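Home energy and climate > Heat pump in an old house, first winter numbers

keegan_e
Gas is gone!! 1,877 kWh for heating from November through March, and the upstairs finally feels like the downstairs. I can't stop checking the meter.

tcao
Love it. What's your grid mix, though? On coal power that's a smaller win.

keegan_e
Mostly hydro and wind — still a win on coal, I'd say.

tcao
Smaller, I said! Seal the leaks first, then size the pump.

JoelleR
Disagree, waiting for the perfect shell means 4 more winters of gas. We did ours in August and sealed as we went. Entryway, slippers on the rack:

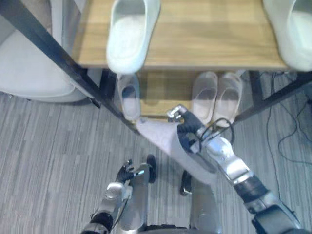
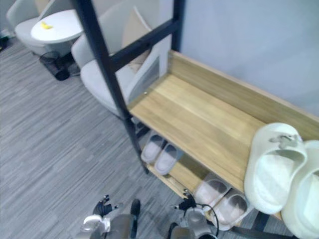 Our bill dropped by $339 over the season, and I only had the installer back once, to fix the outdoor fan setting. Keegan, did you keep the old radiators?

keegan_e
All but one. Flow temp is down to 30 on mild days.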